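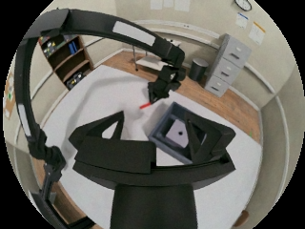 Attachment 1: blue-gray bin, white tabletop

Ticket 211
Product: Prudel label printer, stockroom unit
Site: Kondalby
Opened: 2018-08-02
Priority: Low (requester selected "Catastrophic")

Reported problem:
Printer puts out 2 blank labels for every good one. The good one says GRELLPORT no matter what you type. We do not ship to Grellport. We stopped shipping to Grellport in March and there was cake.

Log:
Asked requester to turn it off and on again. Requester replied that this had been done "with feeling." No change.

Checked the print queue. Found 8 jobs, all for Grellport, all marked urgent. Cleared them. They came back. Cleared them again, faster. They came back at the same speed as before.

Blank labels: media size was set to the long Takács rolls, and the stockroom loads the short ones. Changed the setting and ran the calibration from the front panel. Blanks gone. Requester asked if the blanks could be kept, as people had been using them for grocery lists. Declined.

Grellport: the old shipping template was saved as the default and also locked, with a password that appears in the manual as "your password." Restored factory settings, loaded the current template, restarted the spooler. Test label printed with the right address, slightly crooked.

Requester wishes to open a new ticket about crooked.

Status: Resolved
Related: 212, crooked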